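Honkanen Home Forum > Cleaning and Upkeep > Windows and Glass

Streaks at the top of a tall window, squeegee technique

paneweary
Mon 16 May
We have one big window facing the street, two sections with a thick dark vertical bar between them. I wash it from the inside with a bucket of water and a little dish soap. The bottom two thirds come out fine. The top always has a band of streaks a few inches deep, and it shows badly when the sun is out. I am using a Clomer squeegee from the hardware store and standing on the floor. What am I doing wrong?

sill_and_sash
Too much soap, most likely. A few drops per bucket. If the water is foaming you have already gone too far.

Also, do you wipe the blade between passes? People forget that.

dryrag23
I don't think it's soap if the bottom is clean. Same water, same glass. It's where the blade starts. If you put a wet blade on wet glass at the top, water runs back over the edge of the rubber and sits there. Dry a strip along the top first with a cloth, then set the blade on the dry strip and pull down.

sill_and_sash
It can still be soap. The top dries first on a sunny day and the soap dries with it.

paneweary
I do wipe the blade, but not every time. The window gets afternoon sun. I'll cut the soap and try in the morning.

mullion_mike
I cleaned offices for Claltis for a few years. Start sideways. One pass straight across the top from one side to the other, blade tilted a little so the water goes down. Wipe the blade. Then do your vertical pulls, each one overlapping the last by a couple of inches. Treat the two sections as two windows and don't try to carry water over the bar.

dryrag23
Sideways across the top is fine if you can reach it comfortably. On a tall window from the floor most people can't keep even pressure on the far end. Vertical from a dried strip is easier.

mullion_mike
Then get a step stool. Even pressure is the whole job.

gray_bucket
A stool helps, but watch the sill. I cracked a painted one by leaning a knee on it. I use a Zeradine pole on ours and leave the stool in the closet. The pole takes practice and the first few tries will look worse than what you have now.

sill_and_sash
A pole is overkill for one window.

gray_bucket
Maybe. We have stairs under ours.

paneweary
Tried it this morning with less soap and a dried strip. Better. There is still a thin line right where the rubber meets the top of the frame. The blade is from last April, so I may change that too.

dryrag23
Change it. Or take the rubber out and flip it if the other edge is still square. Run a fingernail along it and if you feel a nick, that's your line.

mullion_mike
Agree on the rubber. For the last line at the top, just use a folded dry cloth over one finger and run it along the edge. Don't go back over it with the squeegee.

sashcord
Arm position matters as much as the rubber, and I disagree that you need a stool for every tall window. What you need is the whole edge flat on the glass before you move it. With a long blade that is harder at full reach, as your wrist wants to tip one end off. The one here is up at the top of the glass with the blade lying horizontal, the arm stretched up and to the right, and the blue handle angled down from it. From there I would go across the top of the right section and stop at the dark upright, wipe the rubber, then start the left section fresh. Put a towel on the white sill before any of that, and dry around the little latch at the bottom last, with a cloth.

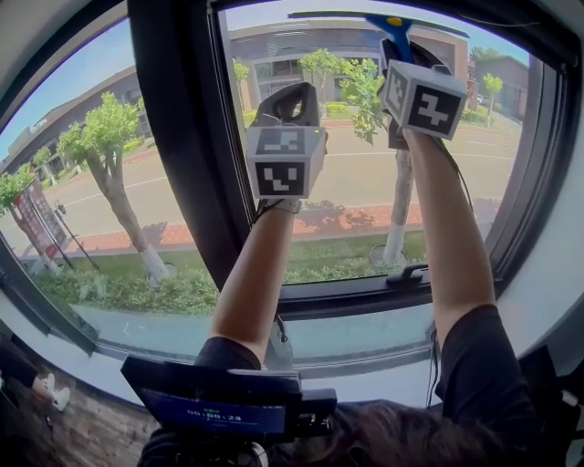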